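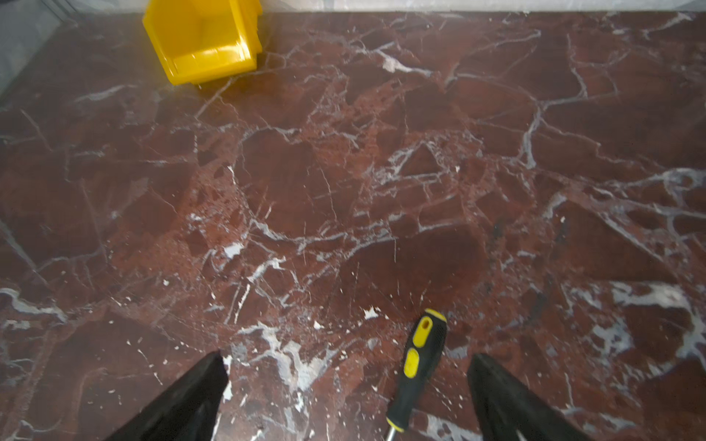
Section 4. Washing and Sorting Your Finds

By now you should have your bags back from the dig, the Nimley finds register open on your table, and a pot of something warm close by, because washing always takes longer than you think it will (and is much more pleasant than it sounds!). The steps below are the ones we settled on over several summers at the Iltden and Zirninach trenches, and they suit pottery, brick, tile and most animal bone.

Before you start: take out any metal, glass, leather, painted plaster or anything that feels soft or crumbly. These go to the conservator just as they are. Please don't wash them, however dirty they look.

1. Choose one bag and open only that bag. Copy its trench and layer numbers onto a fresh tray label in pencil.

2. Fill a basin halfway with cool, plain water. No soap, and no vinegar either, even if you have read elsewhere that it shifts crusty deposits. It does, and it will eat at the surface of the sherd too.

3. Hold each piece in your palm and brush it gently with a soft toothbrush. Start with the broken edges, which tell the pottery specialist about the clay, and then go on to the faces.

CAUTION: If color comes away on the brush, stop at once. Set the piece aside to dry with a note reading "unwashed, paint?" and carry on with the rest.

4. Lay the pieces on a mesh tray in a single layer, with the label tucked in beside them. Keep them out of direct sun. In July a tray of thick sherds may be ready the next day, but bone can want several days, and it cracks if you hurry it.

5. Once everything is dry, sort by material and then count and weigh each group. Enter both figures in the register before you move on to another bag.

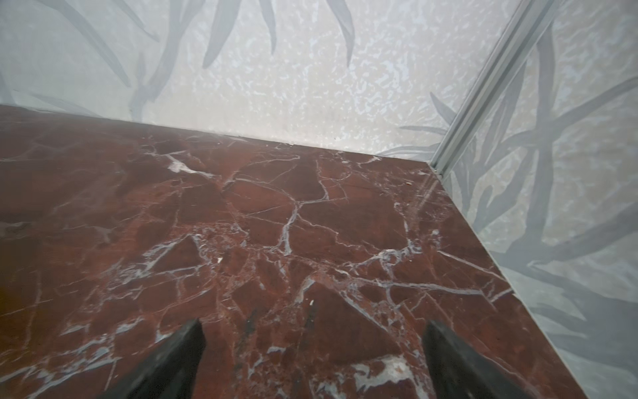

Do I have to number every single sherd?

Only rims, bases, handles and decorated pieces need their own number. Plain body sherds can share one bag and one label, as long as they came from the same layer.

6. Pack each group in a clear bag with a few pinholes in it, and write the site code on both the bag and the label inside. A full box should hold no more than 28 bags.

Note: Older registers from the Pană survey stop at 1,000 entries per book. If you are adding to one of those, begin a new book at 1,001 and write "continued" on the cover, so that the two stay together on the shelf.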